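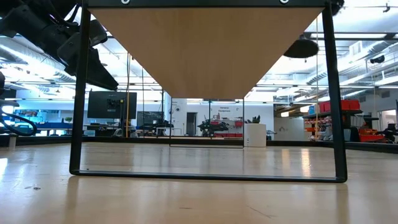 Low view through the black table frame, gripper on the left, shelving at the back.

Budget week. October already and I still owe everyone a number, so typing this fast before the 5 pm cutoff.

Where we are. One arm running, second arm wanted. Vornley quoted 60 days for delivery, Kornine quoted 46 but wants a deposit up front, which our purchasing people hate. Price difference is small enough that I'd take the faster one. Probably. Ask me again tomorow.

Stuff I forgot last year and am not forgetting now:

Gripper jaws. Spares are $218 a set from Clisus. Two sets minimum.

Cables. Always longer than you measured. Buy the long ones.

Table frames. Square black tube, same as the one we have – I like that you can bolt to it anywhere and it doesn't wobble. The Melnychuk frame is $505 before shipping and shipping is the painful part. Could we weld one ourselves? Sure. Would we finish it before spring? No.

More red bins. Cheap, goes under supplies, no signature needed.

Not buying: a new monitor, another workbench, anything with a subscripton. Training days I put in as a separate line this time so they can't get cut along with the hardware.

Still waiting on the service contract from Vornley – will update when it lands.

Contact | © All rights reserved | Back to top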